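News from the Bloxham Fossil Room

It has been a busy November for those of us who love old bones, and I hardly know where to begin, so I'll start with the sea reptile. Many of you will remember the long slab that came out of the quarry at Kiltside, the one that needed a flatbed and a good deal of patience to move. Well, the rock is finally coming away from the skull, and there are teeth — lovely ridged ones, still sitting in the jaw!

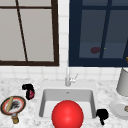

Olesia Harasym

We think it is a young ichthyosaur, and a fairly small one, though I've been wrong before and I'm happy to be wrong again. The slab is listed as number 3904 in our books, and so far we have freed seven teeth and a nice run of the backbone. The ribs are squashed flat, poor thing, and one paddle seems to have drifted off before the mud covered it. My friends at the Boltstead museum have kindly offered to look at the ear bones, which can tell you a great deal if they are in decent shape.
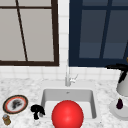
Red ball in the sink, with the faucet behind.

Cleaning goes slowly, I'm afraid. Over 88 hours have gone into the snout alone, and I expect the tail will keep us at it well into spring. If you'd like to come and watch, the prep bench is open to members until 5 most afternoons — do ring the bell twice, as the air tools are loud and I may not hear you the first time.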